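Staying at Patrício: your questions answered

How do I get there?
Take the morning boat from Folletti. It stops at the north jetty first, so stay put until the second stop or you'll be walking the whole beach with your bags (I did that my first year, in February, in boots!). The evening boat only runs if enough people want it, so call ahead.

Do you have a kitchen I can use?
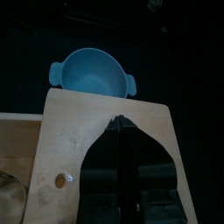 Breakfast is the only meal I make, and I keep it simple – fruit, eggs, bread from the Keven bakery when the boat brings it. The rest of the day the kitchen's yours. Anything like the light blue bowl with the two side handles is fine for carrying a salad down to the sand, just bring it back before dark. For dinner, most guests walk over to the harbor and eat grilled fish.

Is the beach OK for small kids?
The south end is. It's shallow for a long way out and the water stays calm until the afternoon wind picks up. The north end drops off fast and I wouldn't let little ones swim there.
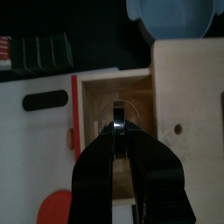
If the wind does get up, go around the point to the cove. It's a short walk on a sandy path, and there's shade under the pines until 4.

Can I pay by card?
Yes, but the signal comes and goes. Bring some cash for the boat.

Comments

Stella Kimaro: Is the cove path OK with a stroller?

Nuno Sampaio: We managed with ours, but you have to lift it over the roots near the end.

Lurdes Valente: Loved the fish place! Closed when we went back in February though.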